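Last updated: March
Reading time: 5 minutes

FOR IMMEDIATE RELEASE

Clokeo Opens Its Skedasberg Workshop to the Neighborhood, and the Neighborhood Comes In

SKEDASBERG — Clokeo, which develops household robots and the handheld tools used to teach them, welcomed more than 100 guests to its Skedasberg workshop on Monday for the company's first open day. Neighbors, students, parents with a free afternoon and a good many people who had simply wondered what went on behind the big doors were invited to walk the floor, meet the team and watch ordinary household jobs being turned into lessons for a machine.

The doors opened at one o'clock and were meant to close at five, though the last conversations went on a fair while after that, and we were very glad they did. We have been in the building long enough to know the bus times and the best place for soup, and it was high time we had people over properly.

The afternoon was built around Fivley, our program for teaching robots the small, fiddly work of a home: setting a table, putting things back where they belong, tidying a shelf without knocking over what is already on it. Fivley starts with people. A member of the team picks up a pair of handheld grippers and does the job the way anybody would at home, only with the grippers in place of fingers, and the movement is recorded so that a robot arm can learn from it later. The same job is done again and again, a little differently each time, because no two people lay a table alike and a robot that has only seen it done one way is easily thrown.

Guests were free to wander as the work carried on, and we asked the team to keep going as they would on any other day — with a pause whenever somebody wanted to ask something, which was often.

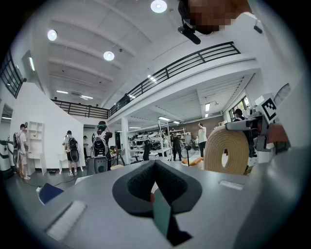 A handheld gripper on the workshop floor at Skedasberg, with a robot arm standing close by.

Many of the afternoon's questions were about the grippers themselves. People wanted to know why the finger pads are soft (so that they hold a cup kindly and a napkin firmly), why there are black-and-white square markers on the equipment (they help the software work out where each tool is and which way it is turned), and whether a person's arms get tired. They do! Our demonstrators work in short turns and swap over, and there is always a kettle on.

We had put together a short program of talks for those who like to sit down, and it proved so popular that we ran it twice. The first talk covered how a recorded task becomes something a robot can try for itself. The second dealt with what happens when it goes wrong, and it drew the livelier crowd of the two. There were stories of spoons set down with great care on the wrong side of the plate, and of an arm that would put away every item on the table except the one it had been asked for. We believe in showing that side of the work too. A robot that does a job nicely on one try may make a mess of it on the next, and anyone thinking of living with such a machine some day deserves to hear as much from the people building it.

Fivley's current collection covers 19 everyday tasks, most of them suggested by our own staff and their families, and we plan to add five more before the summer. Guests were invited to write down a chore they would happily hand over, and the cards went into a big bowl by the entrance. We have been reading them ever since over lunch. Folding fitted sheets is well represented, as is anything to do with the inside of an oven, and one very young visitor asked for a robot that finds the other sock. We can't promise that one yet, but the card is up on the wall.

The table-setting corner was where a lot of people ended up. It is laid out like a corner of somebody's kitchen, with a checked cloth, a runner and a sunflower, and it changes from one session to the next as things are moved and brought back. A woven placemat may look like the simplest object in the house, but it is thin and round and lies flat, and picking one up with two grippers calls for a bit of practice. Several guests took a turn of their own later in the day, and the general feeling was that it is harder than it looks for the first few tries and then rather addictive.

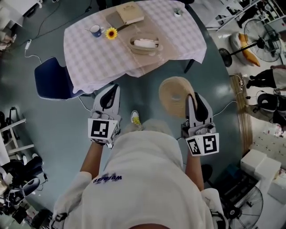 Sundaram, who came for the two o'clock talk and stayed until closing, told us that the patience of it was the surprise, having always supposed that robots were simply programmed at a desk and then switched on, and asked whether older people in the town might be invited to show how they do things in their own kitchens.

We thought that a lovely idea, and we are taking it up. Beginning this spring, Clokeo will hold regular neighbor sessions at the workshop, at which residents of Skedasberg can try the grippers, set a table or clear one in whatever manner they please, and, if they are willing, have their demonstration added to the Fivley collection. No technical background is needed. Sessions will be free and will last a little under an hour, with tea afterward, and taking part in the recording will be entirely up to each guest.

Clokeo would also like to thank the bakery down the street, which sent over far more rolls than we had ordered, and everyone who put up with our rather narrow bicycle parking. We will do better on the bicycles next time.

A second open day is being planned for the fall. Schools and community groups that would like a visit sooner are welcome to write to the workshop, and we will do our best to find an afternoon that suits.

About Clokeo
Clokeo develops robots for everyday household tasks, along with the handheld tools and recorded demonstrations used to teach them. Its workshop is in Skedasberg, where the Fivley program is based.

Press and visit inquiries: Clokeo visitor desk, Skedasberg workshop, weekday mornings.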